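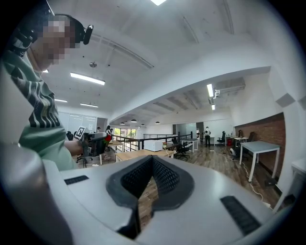
Flostonis Pair
Hand-held grippers for teaching a robot by demonstration

Manufacturer: Brellitgate
Article number: FL-308
Availability: in stock, ships in 8 working days
Page updated: 22/06/2018

The Flostonis Pair lets an operator show a two-arm task with his or her own hands, without a robot in the room. You take one gripper in each hand, put on the head camera, and do the work as the robot should later do it. The position of both grippers, the opening of the jaws and the pictures from all cameras are stored together in one recording.

The same pair can be used for remote control. In this mode the movement of your hands is sent directly to the arms, and the arms follow with a speed limit which you set in the software.

What is in the case

Left gripper and right gripper, each with camera and handle
Two marker cubes, already mounted and measured at our workshop
Head camera with adjustable strap
Ostura recording software, license for one computer
Two data cables and one charger
Spare pads for the jaws
Printed calibration sheet

How the tracking works

Each gripper carries a cube with printed black and white markers. The head camera looks for these markers and calculates where the gripper is and how it is turned. It is enough that one face of the cube is seen clearly, but with two faces the result is more stable, especially in rotation. When the cube leaves the view of the head camera, the motion sensor inside the gripper fills the gap for a short time. After this time the software marks the section in yellow and you can decide if you keep it.

The camera in the gripper has a very wide lens. It sees the jaws, the object between them and a large part of the room. We are sometimes asked if a normal lens would give a nicer picture. It would, but the object is then lost from view at close distance, and the close distance is where the learning needs it most.

Before your first recording

1. Charge both grippers completely. The light on the handle becomes green.

2. Put on the head camera and tighten the strap until the camera does not move when you nod. Look down at your hands -- the camera must point to the place where you will work.

3. Start Ostura and choose "New operator". Enter a name and the hand length.

4. Lay the calibration sheet on a flat table and hold each gripper over it until you hear the tone.

5. Hold both grippers in front of your body at the height of the elbow, with the cubes visible to the head camera, and stay still for two seconds. Every recording begins and ends with this position.

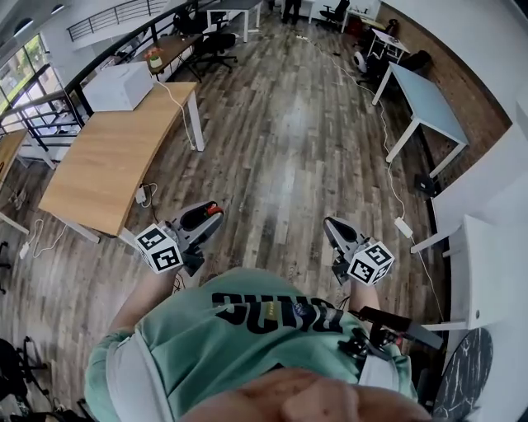

Tips for good demonstrations

Work slower than you would do it without the grippers. The first recordings are usually too fast, also with experienced people.

Do not cross the arms. The robot arms have more volume than yours and Ostura will refuse the section.

Keep long sleeves away from the cubes. A covered marker is the most frequent cause of a yellow section.

Daylight from windows is no problem for the tracking. Direct sun on the cube can be, and then it helps to turn the work place a little.

Make a pause after 20 minutes. A tired wrist gives shaky data, and this is difficult to repair afterwards.

Technical notes

Recording time with full battery: some 13 hours in standby, less with all cameras active
Jaw movement: parallel, operated with the trigger in the handle
Jaw pads: textured mesh, exchangeable without tools
Connection: cable
Export: video, gripper path and jaw opening as separate files with common time stamp

The mounting plates for the robot side are not included. We have plates for the most common flanges; please write the type of your arm in the order. If you use the pads from Smits on your robot, order the same pads also for the hand-held pair, so that both sides grip with the same surface.

Cleaning and storage

Wipe the housing and the cubes with a soft damp cloth. Please use no alcohol on the markers, the print becomes gray and the contrast is lost. Store the pair in the case with jaws open. A cube which has been hit or removed must be measured again, and we do this in our workshop for the price of the shipping.

Questions and orders

Technical questions: Johannes Potgieter
Orders, rental and returns: Fidelina Rivadeneyra

Rental is possible from one week. Customers who rented in May or later can have the rental price deducted when they buy the same pair.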